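About the Jenham Robotics Club

The Jenham Robotics Club is a student organization of the Nikstead Technical School. It was founded to give students in every grade regular practice with programmable machines, and it now has 44 members. Meetings are held in the Famley Building on weekday afternoons during the school year.

The principal project this year is Samir, a long-term study of household tasks performed by robot arms. Students began with dishes - plates of different sizes and finishes, placed upright in a metal rack.
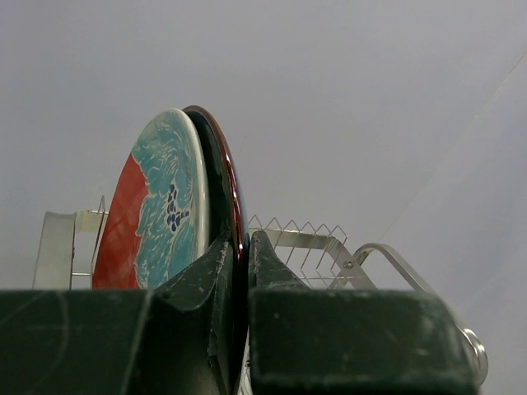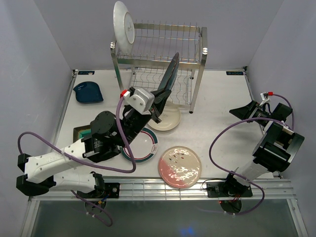 Each project team keeps a written log of its trials and presents its results to families and faculty in May. Students may also enter the regional competition, for which the school pays the registration fee. No earlier experience is required. New members complete a safety course of 20 hours before operating equipment on their own.

Applications for the coming year are accepted at the school office, Room 211.

Page last updated 2026-07-13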